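The Sorex is a two-finger electric gripper built by Sperling of Stillevside and tested against the older Bredimano in January 2019. Both were fitted to the same arm, with a small camera at the wrist. Test items included folded towels, chosen for their soft edges and uneven thickness.

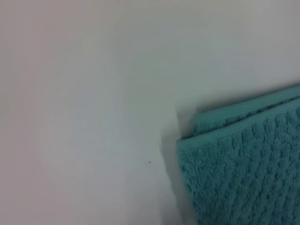
Each gripper made 600 attempts at a single folded item. The Sorex completed 532. Most of its failures came from picking up only the top layer. The Bredimano was withdrawn in April after 3 finger pads wore through, and its results were not published.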